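Skeltport Manipulation Newsletter
18 February 2025

Research notes: choosing grasp points on knitwear from wrist views alone

The garment handling group has finished the first full pass of its knitwear study, and the numbers are good enough to write up before the longer report is ready. The question was narrow. Given only the view from the wrist of the gripper, with no overhead camera and no depth sensor, how well can a policy find a hem or cuff on a sweater that has been dropped on a table in an arbitrary state?

Woven garments have been the usual test material in our lab, mainly cotton shirts and dish towels. They crease sharply, and a crease gives an edge detector something to hold on to. Knits behave differently. They stretch under their own weight, the folds are rounded, and a fuzzy surface scatters light enough to wash out the contrast between one layer and the next. Our towel policy, run without changes on sweaters, grasped the intended edge in fewer than a third of attempts. Most of its failures were pinches in the middle of a fold, where two or three layers came up together.

Data

The training set contains 600 demonstrations recorded with the hand-held gripper, the same unit that was used for the towel work. Each demonstration begins with the garment in a random drop and ends when one ribbed edge has been grasped and lifted clear of the table. Operators worked from either side of the table and were asked to vary their approach angle. They were not told which edge to take. We recorded the choice afterward, and cuffs were preferred over bottom hems by a wide margin, a bias that shows up again in the trained policy.

A further 162 demonstrations were held back for evaluation of the perception stage. These cover garments that do not appear in the training set at all, including two mohair blends and one heavy cable knit.

The fisheye lens was kept. We considered rectifying the view before training, and ran a small comparison to see whether it mattered. Rectified input did slightly better when the edge was near the center and clearly worse when it was near the rim, where the correction stretches a small number of pixels over a large area. Since the rim is where the policy has to look first on a badly placed approach, raw input won.

Pose for each demonstration comes from visual tracking plus a fiducial marker fixed in the workspace. The marker is visible only part of the time. Tracking drift between sightings was acceptable on the wood tables, which have enough grain and reflection to supply features, although strong reflections moving with the camera caused a few bad segments. Those segments were cut by hand. Anyone reusing the set should check the exclusion list before computing averages over whole sessions.

Method

The approach has two stages. The first, called Kerident, is a segmentation network that labels each pixel as ribbing, body knit, or other. Ribbing was chosen as the target because it is the one structure that nearly every sweater has at its edges and nowhere else. Fine parallel lines survive a surprising amount of blur, and they survive a change of yarn color better than brightness cues do.

The second stage, Murari, takes the ribbing mask together with the last 20 frames and proposes a grasp pose. Earlier versions took a single frame. The history matters when the ribbing is curled over on itself, as it often is. A rolled cuff seen from one position looks much the same as a thick fold. Over a short approach, the lines on a rolled cuff turn with the curve of the roll, and the network can use that motion to estimate which side the free edge is on.

Loose fibers were the other nuisance. On fuzzy yarns they extend past the real edge and soften the boundary against the table. The first version of Kerident placed the boundary at the outer limit of the fibers, and the jaws closed on almost nothing. We relabeled the affected frames so that the boundary follows the knitted structure and the fringe is marked as other. Relabeling took two people most of a week, and it produced the largest single improvement of the project.

Results

On the robot, with garments seen in training, the two-stage policy grasped a ribbed edge on the first attempt in most trials. On unseen garments the first-attempt rate was 66 percent. Allowing one retry raised it noticeably, but we do not report the retry number here, as the operators reset the garment inconsistently between attempts and the trials are being rerun.

Failures on unseen garments fall into a few groups. The most common is a correct mask followed by a grasp that is too shallow, so that the edge slips out during the lift. Next are cases in which the ribbing is fully hidden under the body of the garment. The policy has no behavior for that situation. It hovers, then commits to a fold. The cable knit accounts for nearly all of the remaining errors, because its cables resemble ribbing at close range and Kerident labels them accordingly.

Pale yarns were harder than dark ones under the ceiling lights on the north side of the room. Highlights on the upper folds went close to white and the knit texture disappeared there, while the shaded folds a few inches away remained readable. Locking the exposure lower helped the highlights and cost us detail in the shadows — on balance a small gain. We have left it locked for all later recordings.

Comparison with the Saragih baseline

Several readers asked for a comparison with Saragih, the single-stage policy described in the October issue. We retrained it on the same data with the same split. It is faster by a modest amount and easier to deploy, since there is only one network to version. On seen garments the gap between the two systems is within noise. On unseen garments Saragih drops much further, and its errors are harder to diagnose, as there is no intermediate mask to inspect. We will continue to maintain it for the towel task, where it remains the better choice.

Next steps

The shallow grasp problem comes first. Demonstrators close the jaws by feel, and the recorded width does not capture how deep the fabric sits between the fingers. We are testing a depth-of-insertion estimate taken from the last few frames before closure, using the amount of ribbing still visible in front of the fingertips. Early runs look usable on thick cuffs. Thin hems are still a problem.

For hidden edges we plan to record a separate set in which the operator first pulls the body of the garment aside, then regrasps. This needs its own start and end conditions, and we do not intend to mix it into the current set. Groups that have stretchy or loosely knitted garments to lend should write to the lab desk with the fiber content and approximate size. Items with beads or zippers cannot be used at present.

The segmentation labels, the exclusion list, and the evaluation split are on the internal share under the Kerident folder. Trained weights for Murari will be added once the reruns are complete. The label guide has been revised to cover fringe pixels, and annotators who worked from the older version should read the section on fuzzy yarns again before starting a new batch.

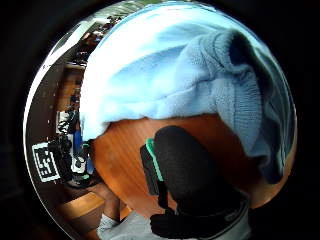
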